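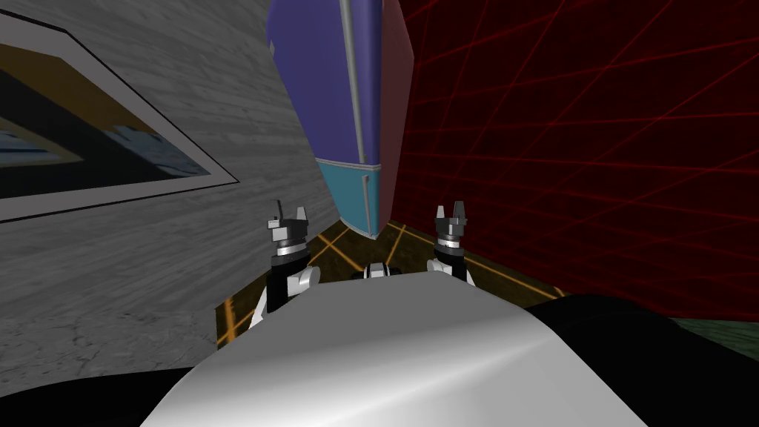
3 min read

Posted 7th June by the Lashari visits desk

The Gitis depot handles returned household goods for Kisex, and we had been asking to see it since January. Our group got a morning there, split between the warehouse and a room upstairs where the robot work is practiced on screen before anything is tried on the floor.

The depot employs 236 people. Most of them unpack, check, clean and repack. Until this year all the moving between stations was done by hand or with pallet trucks. Now one line is being set up for two-armed robots, and a small team from the old handling crew has been retrained to run them.

We started upstairs. The software is called Flurix. The operator sees the job from the robot's side, with its white body at the bottom of the view and the two grippers ahead. The practice room has a red wall with bright lines across it, a gray wall with a framed picture, and floor marked out in a grid. While we watched, there was a tall block in purple and teal between the arms, leaning well over. The colors are plain and nothing looks much like the depot, but the operators said they stopped noticing after the first week.

New operators get five weeks of this. The one who showed us around used to lift washing machines and said her back was better for it. She also said the day is longer in the head, and that she misses talking to people while she works.

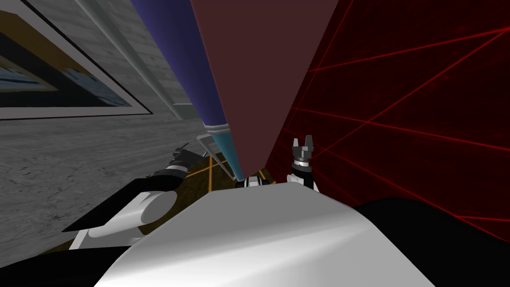

Breaks were the thing she had pushed for. Screen shifts were first planned at two hours, and they are now 50 minutes, with a turn on the checking benches in between. The benches are also where staff keep up their knowledge of the goods. The manager admitted that this was the operators' idea and that he had been against it - it made the schedule harder to write.

Pay came up at lunch. Operators are one grade above handlers. There were 219 handlers before the change, and no one has been let go, but jobs left open when people retire are not being filled. Several of the people at our table brought that up before we did.

The warehouse itself was quieter than I expected. The robot line was not running that morning, so we saw the marked lanes, the stop buttons and a long row of empty racks. We have asked to come back when it is in use.

Recent visits
A morning at the Lashari bottle wash
Night shift at the parcel hub
Two bakeries, one oven supplier
Notes from the spring tool fair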